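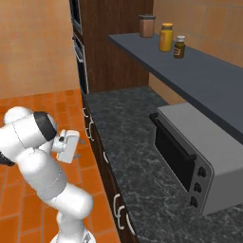 The Loaf That Would Not Hurry

By Gráinne Ó Briain

The first time I ate Gobnait Phelan's brown soda bread I was standing up, because every chair in her house had a coat or a cat on it, and I had two slices before I remembered my manners and a third before I remembered I was supposed to be taking notes. It was still warm enough to melt the butter into the little holes, and it had a crust you could knock on like a door. I had driven a long way for that bread and I would have driven a good deal farther.

Gobnait is seventy-six (she put it to me as "76, and write it in numbers, it looks younger") and she has been baking the same loaf since she was tall enough to see over her mother's table. She bakes for her own house, for the neighbors on either side, and for the little shop called Gorko at the bottom of the hill, which takes 19 loaves on a busy morning and would take more if she let it. She won't let it. "I have one oven and two arms," she told me, brushing flour off both of them.

I grew up on soda bread too, though ours came out of the oven pale and a bit apologetic, and my mother used to say it was best as toast, which was her way of saying it needed help. So I went to Gobnait with a question I'd been carrying for years. Why does one person's loaf come out tender and nutty and another's come out like something you'd use to prop open a gate, when there are only four things in the bowl?

She thought about it for a good long while – long enough for the kettle to boil and click off – and then she said, "People fuss it."

What she means by fussing is mostly kneading. Soda bread doesn't have yeast in it, and it doesn't want the pushing and folding that a yeast dough loves. The lift comes from the baking soda meeting the buttermilk, and that starts the second they touch. If you stand there working the dough until it's smooth and handsome you've toughened it up and let half the bubbles go. Gobnait pours her buttermilk into the middle all in one go, spreads her fingers stiff like a claw, and goes round the bowl in wide circles maybe a dozen times. Then she stops, and it looks terrible. It looks like something you'd scrape off a boot. She tips it out, pats it into a round, and it's in the oven before you've found your glasses.

Her daughter-in-law, Maeve Ní Bhriain, learned the loaf the slow way, over one whole wet June when she was newly married and staying in the house. Maeve had come from a family of shop-bread people and was keen to impress. "I made it every day and every day she'd cut it and say, 'That's grand,' and I knew by the way she said it that it wasn't," Maeve said. What fixed it in the end was the buttermilk. Maeve had been measuring it to the drop, when the flour in that house changes with every sack and the weather gets into it besides. Some days it drinks more and some days less. She learned to hold a little back in the jug and look at the dough, and she says the look is softer than you'd think, almost too wet to pick up.

I should say something about the flour, or Ultan Breathnach will never speak to me again. Ultan runs the mill at Prundon, a few miles on, and he sells a coarse wholemeal that Gobnait swears by. It has big flakes of bran in it, and it smells sweet when you put your nose in the bag, a bit like a hayloft. Ultan talks about wheat the way other men talk about football. I asked him one simple question about how fine he grinds and we were still at it when his tea had gone cold and mine had been topped up twice! The short version is that a coarse grind gives you chew and a fine one gives you something closer to cake, and that whichever you buy, you should buy it in small bags and use it up. Wholemeal has the oily part of the grain left in it and it turns bitter if it sits in the back of the press all winter. (I went home and threw out half a bag. I won't tell you how old it was.)

Not everybody keeps to the old loaf, of course. Liviu Roman, who bakes at a café called Prernero, came to soda bread as a grown man with a head full of rye and sourdough, and he does things to it that made Gobnait put down her cup when I described them. He adds caraway and a spoon of dark molasses. He toasts a handful of oats in a dry pan and folds them through. In the fall he puts in grated apple and a little sharp cheese, and I'm sorry, Gobnait, but I ate a whole wedge of it in the car. He keeps the quick hands, though, and the very hot start. On that the two of them agree completely, and I'd love to get them into a room together.

Gobnait gave me her recipe without any fuss at all, since it was never written down and she seemed to find it funny that I'd want to. I've tested it in my own kitchen enough times that my family has begun asking politely for rice.

Gobnait's Brown Soda Bread

Makes one round loaf

2 1/2 cups coarse wholemeal flour
1 1/2 cups all-purpose flour, plus more for the board
1 teaspoon baking soda, sifted
1 teaspoon salt
1 3/4 cups buttermilk, with a splash extra standing by

Heat the oven to 425 degrees F and dust a baking sheet with flour. Stir the dry things together in your widest bowl, lifting them up with your fingers to let some air in. Make a well and pour in most of the buttermilk. Go round with a stiff open hand until there's no dry flour left, adding the rest if it feels tight. Turn it out onto a floured board, pat it into a round two inches high, and move it to the sheet. Cut a deep cross right over the top and down the sides.

Bake for 15 minutes, then turn the oven down to 400 and give it another 25 to 30. Tap the bottom. If it sounds hollow it's ready. For a soft crust, wrap it in a clean dish towel while it cools; for a hard one, leave it bare on a rack.

Gobnait says to wait half an hour before cutting it. She has never once done this herself, and there was a heel already missing from the loaf she sent me home with.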